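Unit 4: Sorting Small Parts by Color
Handout for the workshop course, J. Urban
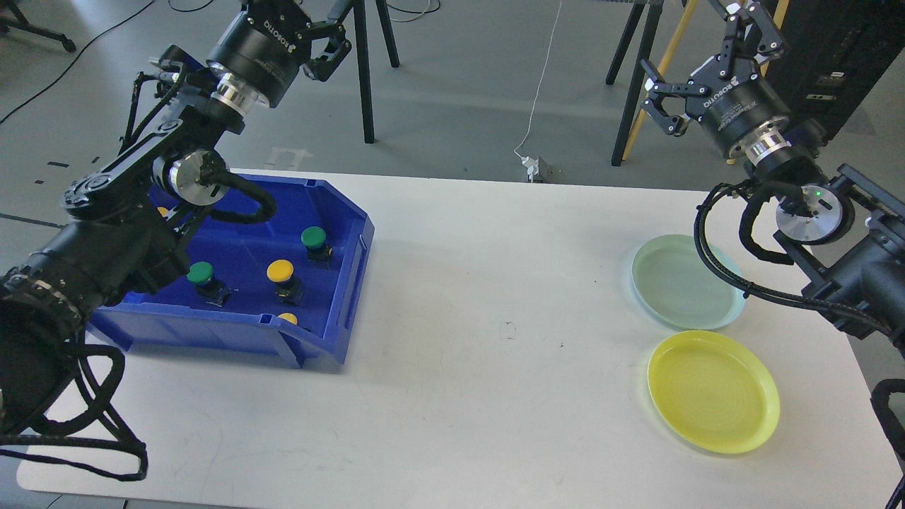
Fig. 1. Push-button switches with green and yellow caps in the blue bin; a green plate and a yellow plate on the table.

In this unit we practice the sorting of parts before assembly. Each plate receives only the caps of its own color. The bin stays on the left and the plates on the right, so that the work always goes in one direction.

Please follow these points:
1. Take one switch at a time, and hold it by the base.
2. Look also near the walls of the bin. Parts there are easily missed.
3. Put the switch on the plate with the cap up.
4. Do not pull on the metal terminals. They bend.

The exercise takes 40 minutes. Write your result on the sheet and give it to Ms. Ranasinghe.

Homework: read page 27 and explain in five sentences why the color of a button matters to the person who uses the machine.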